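Traltcombe Garment Storage Bags - translucent, sold in packs of 3

Bedroom & Wardrobe > Storage > Bags and Covers

$90.00 per pack of 3
In stock, ships from our Pruitt warehouse
Colour: Translucent White
Size: Long (137 cm)

Also available: Extra Long (177 cm) - for gowns, full length coats, choir robes. Select size before adding to cart please, we can't change it once the label is printed.

OVERVIEW

Soft garment bag for the clothes you don't wear every week. Black dresses, good coats, the suit that comes out for weddings and funerals. Keeps dust and lint off, lets you see roughly what's inside without unzipping the lot. Folds down small when not in use.

We get asked whether these are the same as drycleaner plastic. No. Drycleaner plastic is thin, it clings, it tears at the shoulders and you shouldn't store in it long term anyway. The Traltcombe is a proper bag with a full front zip and a bound neck opening for the hanger hook.

Dark clothes show every bit of fluff so black is where these earn their keep. Lint roll first, then bag.

HOW TO PACK IT

Easiest on a bed. Kitchen table works but you run out of length.

Lay the bag out flat-ish with the zip facing up, bottom end towards you. Doesn't need to be perfectly smooth, it will crumple, it's a soft bag. Hold the garment up by the top and let it hang for a few seconds so the skirt or legs drop straight. Check the hem. Check pockets (tissues!!).
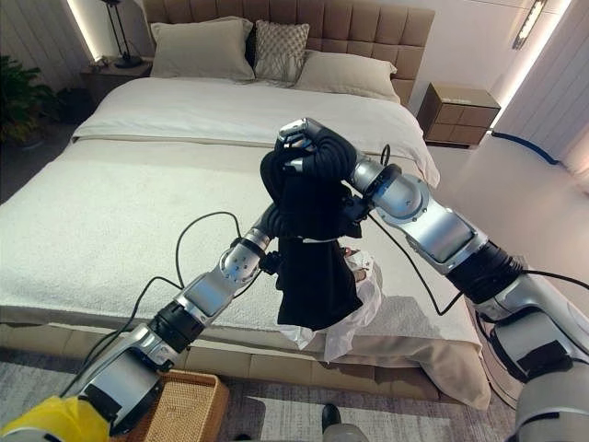

Then lower it in from the hem end up, so the fabric settles and doesn't bunch at the waist. Belts off, or done up loosely. Anything with a heavy trim goes in with a sheet of acid free tissue over the trim. Zip from the bottom, go slow around the corners, hold the fabric away from the teeth with your other hand.

Hang it straight away. If you're storing flat, fold once only, at the waist, with a rolled towel in the fold. Knits should allways be stored flat, they grow on a hanger.

DETAILS

Length: 137 cm (Long) or 177 cm (Extra Long)
Closure: full length front zip, nylon, white
Neck: bound opening, fits standard hooks
Hanger: not included, see Mosta range below
Holds: one coat, or a couple of light dresses
Care: wipe with a damp cloth, air dry. No tumble dryer. No iron anywhere near it.

GOOD TO KNOW

- Clothes must be fully dry before they go in. Damp plus a closed zip equals mildew.
- New bags have creases from the packet. Hang empty overnight and most drop out.
- Not moth proof on its own. Pair with cedar, but don't let the cedar touch the fabric.
- Keep away from small children and pets. It's a bag.
- Colour is a cool white, looks greyer in a dark wardrobe.

GOES WITH

Mosta Wide Shoulder Hanger - for coats and jackets, stops the shoulder bumps
Mosta Clip Hanger - skirts and trousers
Tuvham Cedar Rings - slide over the hook
Tuvham Underbed Box, low profile - fits one folded Long bag, two if you're pushy about it

CUSTOMER NOTES

"Bought one pack then another. All my concert blacks live in these now and I don't have to lint roll in the car park any more. Zip is a bit stiff to start with." - Kheri Tanui

"Good bag. Wish the neck opening was a touch wider, my wooden hangers are chunky and it's a squeeze. Otherwise happy. Extra Long is properly long, measure your wardrobe rail first." - Boonsong Saithong

Re the neck opening - noted, the next batch is due in November and the opening will be wider on that one. Current stock is the old neck. If you need the wide one put a note on your order and we'll hold it for you.

SHIPPING AND RETURNS

Flat rate shipping, goes in a satchel so it can sit in most letterboxes. Unused bags can come back for a refund within the return window, in the packet. Used bags we can't resell so no, sorry, unless the zip or a seam has failed, in which case email a photo and we'll send a replacement. Don't post the faulty one back till you've heard from us.

Bulk orders for theatre groups, choirs, schools - email for a price, tell us which size and how many packs. Replies are a bit slow at the moment, we're short on the desk.

Page updated October 21, 2023. Prices inlcude tax.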